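4. What the diaries told us about kitchens and their contents

4.1 The counter as a place to set things down

We had expected, when we planned the diary study, that most of what people wrote to us would be about cooking. The booklets had a good deal of room for meals, and the instructions on the inside cover (which we now think were too long) used the word "cooking" more often than was wise. The households were kind enough to read past this. Of the 3,440 entries that came back to us from Skomside and Brotholm, the largest share concern the putting down, picking up, losing and finding of ordinary objects, and a great many of them never mention food at all.

The counter comes first in nearly every booklet. It is where the mail lands, where the school bag is emptied, and where a library book spends the better part of a month. One household in Brotholm wrote that "the island is where we put a thing when we are not done thinking about it," and we have borrowed that phrase in our own conversations ever since. We took to calling these objects resting items in the coding sheet, a dry name for something that people described with a lot of feeling. A resting item is anything placed on a work surface that does not belong to the task of the moment and that the writer expects to move later. The expectation matters. A jar of wooden spoons that has stood beside the stove for years is not resting in our sense, and neither is a fruit bowl, although we argued over the fruit bowl for longer than we would like to admit.

Houseplants gave us the most trouble of all. They are alive, they are moved for light and water, and they are very often set on the counter "just for now" and then left to grow there. Writers in the Jibrin apartments, where the windows are small and face the courtyard, described carrying plants back and forth between the bedroom sill and the kitchen through the darker part of the year. Succulents and aloes stayed put more than the leafy plants did, and their owners tended to speak of them as part of the furniture. In the end we coded a plant as resting only when the writer said in so many words that it had another place to go back to.

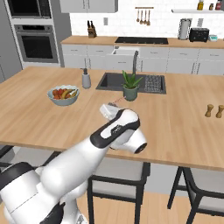 Figure 5. Kitchen island with a wooden countertop and a potted aloe.

The size of the surface had less to do with all this than we had guessed. Homes with a large island did report more resting items, as one would suppose, but they also reported them as staying longer, and the people living there seemed to be less bothered by them. In the smaller kitchens a single bag of onions could set off an entry half a page long. We read these entries with real sympathy, having small kitchens ourselves. A narrow counter has to be cleared before it can be used, so its owner meets every stray object once or twice a day, while a wide one lets the same object slide toward the far end and out of mind. Several writers noticed this for themselves after moving from an older apartment into one of the newer Valovent buildings, and a few of them sounded a little wistful about it. "I used to know where the tape was," wrote one, "because it was always in my way."

There was also a pattern by time of day that we had not asked about and were happy to be given. Entries made before breakfast describe the counter as it was left, and they are mostly short. Entries made between four and six in the afternoon describe it filling up, and they are the liveliest in the whole collection, full of crossings-out and arrows. By late evening the writing turns to plans: what will be moved, what will be thrown out, what somebody else really should have put away. Very few of these plans are mentioned again the next morning.

4.2 Drawers, and what people mean by a place

If the counter is where things wait, the drawer is where they are said to live. We use the word "said" on purpose. In the closing interviews we asked each household to tell us, without getting up from the chair, what was in the drawers nearest the stove, and then to go and look together with us. The exercise was meant as a gentle way to end the visit. It became the part of the study that people talked about most afterward, and in Skomside we were told that neighbors had been trying it on one another.

People were very good at naming what they reached for every day. They were fairly good at naming what they had put away on purpose, such as the birthday candles or the spare fuses. What they forgot were the things that had come into the drawer by way of the counter, swept in when guests were expected or when the surface was wanted for rolling out dough. Such objects had a last known position, which was the counter, and no remembered place after that. We think this explains a sort of entry that puzzled us early on, in which a writer reports searching the countertop over and over for something that then turns up a hand's width below it. 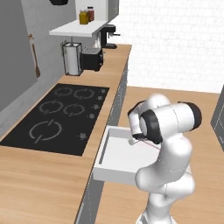
Figure 6. Open drawer beneath a kitchen countertop, with a cooktop set into the same counter.

Depth made a difference here. Shallow drawers were remembered better than deep ones, and the reason given to us again and again was the plain one, that a person can see the bottom. In a deep drawer the contents settle into layers, and the lower layer might as well be in the basement. Our participants had a rich set of words for this lower layer, some of them not fit for print. The Brotholm households, many of whom live in houses put up before fitted kitchens were common there, had mixed sets of drawers bought at different times, and they seemed to have given each one a firm character over the years. The apartments in Jibrin came with matching units, all the same width and height, and there we heard more hesitation. People would say "the second one, or the third," and hold out a hand in the air as though feeling for the handle.

We were curious whether labels or dividers would help, and we have to report that we cannot say much about it. Only a few homes had them, and those homes were tidy in so many other ways that it would be unfair to give the dividers the credit. What did come up often was the empty drawer. A surprising number of people keep one, or try to. They described it with some pride and talked about it as a kind of savings account, room that could be drawn on when needed. In nearly every case the drawer had picked up something small by the time of our visit, a key or a stub of pencil, and the owner would take it out and look at it and put it back.

4.3 The tool that is not a kitchen tool

We come now to a group of objects that had no line of their own in our first coding sheet, and that we added after the pilot booklets had been read. These are small hand tools: screwdrivers, tape measures, picture hooks, and the bent keys that come in the box with a new shelf. None of them has any business in a kitchen, and over 100 separate entries place them there. The kitchen drawer was the most common home for the small tool in all three areas, ahead of the hall closet and well ahead of the toolbox, which several households own and keep somewhere that requires a ladder.

The writers had good sense on their side. The kitchen is in the middle of the home, the light is good, and a loose handle or a wobbly stool leg is most often noticed by a person who is already standing in it. A tool that is close by gets used, and then it is set on the counter, and from there it goes into whichever drawer is nearest. We followed this route in booklet after booklet and found it charming each time. It also ties together the two earlier parts of this section, as the small tool is very often a resting item first and a forgotten drawer item later.

What sets these objects apart is how hard they are to throw away. Participants who happily cleared out chipped mugs and old takeout menus would stop at a hex key and hold on to it. Most could not say which piece of furniture it belonged to. Some had moved homes with it. When we asked why, the answers were less about use than about worry, the feeling that the day after it went in the trash some bolt would come loose that only this one could tighten. A participant in Jibrin told us she had kept hers through two couches, neither of which had any bolts that she knew of.

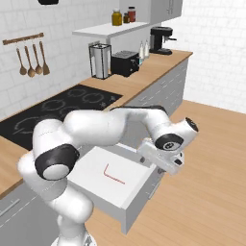 4.4 Limits of the diary material

A few cautions are in order before we move on to the discussion. We invited 100 households, and those who said yes were, we suspect, more interested in their kitchens than most. They wrote at greater length in the first week than in the last, and we did not correct for that. The Valovent buildings were new when the booklets went out, so the people living there were still settling in, and some of what we have put down to the size of the counter may simply be the mark of a recent move.

We also leaned on people's own words for time and place. "A while" can mean an afternoon or a winter. Where a writer was vague we left the entry vague in the coding, and the tables in the appendix carry a column for these cases, so that readers who would like to draw the line elsewhere are welcome to do so.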